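Saying Sorry Without the Speech – my notes, evening talk, Mar 27, 2023

Say hello, get the water, wait for the back row to sit down.

Start with Mirela. We shared a flat for two years and then didn't speak for seven, over a birthday I forgot. Well, I say forgot. I remembered at lunchtime and was too embarrassed to ring. (Pause, people usually laugh at this bit.)

Then read out the text I nearly sent her. It was 400 words long and 74 of them were about how busy I'd been at work. I counted them on the train home, feeling sick. Ask the room – who's had an apology like that? Who's sent one?

Next, what my friend Géza told me when I showed him. "You want her to make you feel better." I was furious with him for a week!

Slow down here. I've got into the habit of rushing the next part.

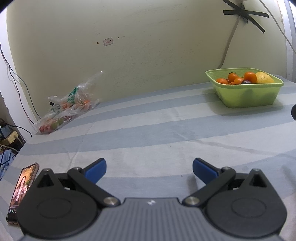

So in October I rang her. No script, hands shaking, and I said I'd hurt her and I was sorry and then I shut up, and that silence was awful. She didn't forgive me on the phone. She said thanks, and that she had to get the kids' tea on. We had coffee a month later and it was a bit stiff, to be fair.

Don't promise them it'll work. Rosimeire asked me that last time and I waffled. Some people won't pick up, and they're allowed not to.

Finish by asking everyone to think of one name. Then questions, and hand the mic to Iolanda.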